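Otik Planner 3 – motion and grasp planning for single-arm manipulation

Otik Planner is a planning library for robot arms that have to pick things up, carry them and put them down in places that leave little room. It takes a robot model, a description of the surroundings and a goal for the object, and returns a timed joint trajectory with gripper commands attached. The same planner process runs against a simulator or a live controller, and the calling code is identical in both cases.

Goals are written for the object. A caller states where a roll, a cup or a bracket should end up and how much freedom it has there. For a round part, rotation about its own axis can be left free, which gives the planner many more wrist poses to choose from. Grasps are drawn from a stored set for each object or generated from the mesh at load time.

The household task set supplied with the planner covers 17 tasks in kitchens, bathrooms and storage rooms. The bathroom tasks are hard on planners of this type. Goal surfaces are curved, the fixtures stand close together, and a paper roll has a hole through it that a convex hull would fill in. Otik Planner keeps the hole by splitting the mesh into convex pieces before collision checking. 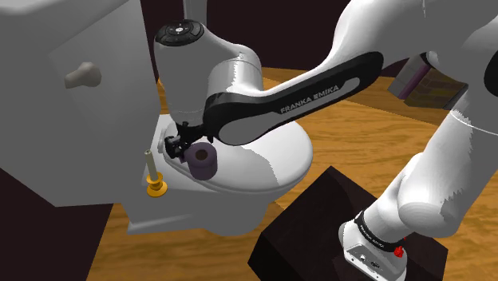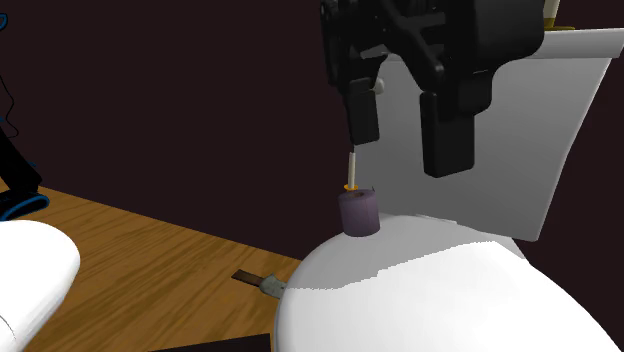 Bathroom task set, roll and toilet lid, rendered in simulation.

By Todor Grgić, Softić
14 Mar 2026

What it does

Collision checking runs on the whole arm, the gripper and the held object. When a grasp closes, the object is attached to the gripper link and its geometry moves with it. When the gripper opens, the object goes back to the world model at its last computed pose. Contacts that are wanted, such as finger to roll or roll to lid, are declared by pair and can be limited to one stage of the task.

A task is split into stages: approach, grasp, lift, carry, place, retreat. Each stage has its own constraints and its own time budget. If the place stage has no solution, the planner goes back and tries another grasp before it reports failure. The report names the stage, the joint or pair at fault and the closest pose reached – this saves a good deal of guessing when a new scene is being set up.

Thin parts such as rods and spindles are checked along the path as well as at the waypoints. The step length adapts to the smallest part near the arm. Users who know their scene can set it by hand.

What it does not do

There is no perception in the package. Object poses come from the simulator or from the separate Vernton pose tracker. The planner accepts pose updates between stages, and during a stage only if replanning is switched on. Soft objects are treated as rigid. Two-arm tasks are not supported in this version; a test build is planned for May.

Requirements and interfaces

Linux, 64-bit. C++ library with Python bindings. Robot models load from URDF. Arms with up to 7 joints are supported, plus one gripper. A graphics card is optional and is used only for batch collision checks.

The regression suite holds 133 scenes, all of which can be run from the command line. Each run writes a log and the full trajectory, and both can be replayed in the Stonness viewer at any speed – including backward.

Licensing

Licenses are issued per machine, with a floating option for build servers. Licenses for version 2 remain valid for version 3. Scene files from version 2 load without changes, but contact pairs should be reviewed, as the default is now to forbid all contact that has not been declared.

Contact Softić sales and support | © 2026 Softić | Back to top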